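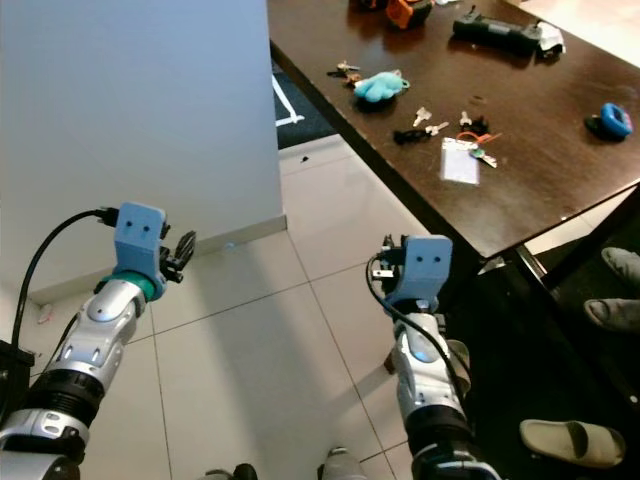 By Jhun Tiongson

Sun 27 October

Folks at Birkora had a bit of a fright this week when the two-armed robot they've been teaching to tidy a table stopped listening for 9 seconds. It was reaching toward the keys when the link to its controls dropped, and the right arm, bless it, just kept on going until it bumped the table and the safety cutoff finally kicked in. I'm very glad to say no one was hurt, and the table is fine too!

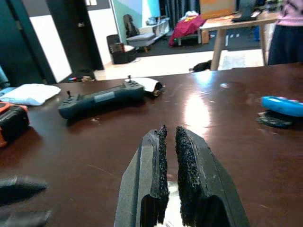 The same thing happened once back in March, at a slower speed, and the team thought they had it fixed with a new cable. This time Evovley, the company that wrote the control software, is sending a patch that halts both arms as soon as the signal is lost. Until it has run cleanly through 200 test grabs, everybody has been asked to stay well back while the arms are moving (and to keep a hand near the stop button, please).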